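Home | Bags and Cases | Storage | Cleaning | About Clomari

How to fold a nonwoven tote bag so it stays flat

27th February, by Lukian Zakharchenko
Shares 7 | Comments 3

In our home the tote bags were living all together in one drawer, and every time I pulled one, two others came out with it. Now I fold each bag into a small packet. You need only a table and your hands. It works for nonwoven bags, the kind many shops give you.

Step 1. Empty the bag

Put your hand inside and go along the bottom seam. Receipts and coins like to hide in the corners. Shake the bag over the sink if there was bread in it.

Step 2. Lay it down on a hard surface

A bed is too soft, the folds will not be sharp. Clear a piece of table bigger than the bag and let the handles fall out to the sides for now. I keep my glasses case near the back, because I need the glasses for small labels.

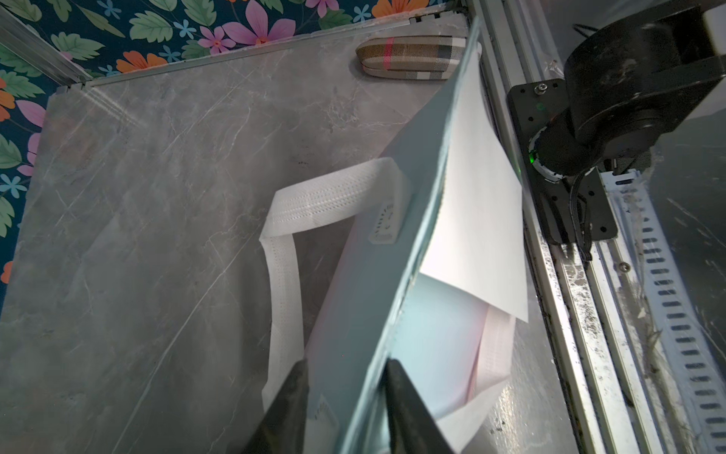
Step 3. Push in the side panels

If your bag has side panels, press each one inward with the flat of your hand, from the bottom to the top. The front and the back should meet. Follow the old crease if you can find it – a new crease beside the old one makes the bag thick.

Step 4. Bring the handles in

Fold both handles down over the body of the bag. Straighten them where they bend. Do not pull strongly at the place where they are sewn.

Step 5. Fold in three, then in half

Fold the bag the long way in three parts, then bring the bottom up to the top. Press with your forearm. Please do not use a hot iron, this fabric can melt.

Stand the packets in a shoe box like files, with the fold up. I keep one more in my coat pocket.

Comments

Zinhle Botha: I did this with all my shopping bags and the drawer closes again! Does it work for cotton?

Lukian Zakharchenko: Yes, but cotton opens by itself a little. Put a rubber band on it.

Vestach: Mine has a hard board in the bottom. I take it out first and keep it behind the box.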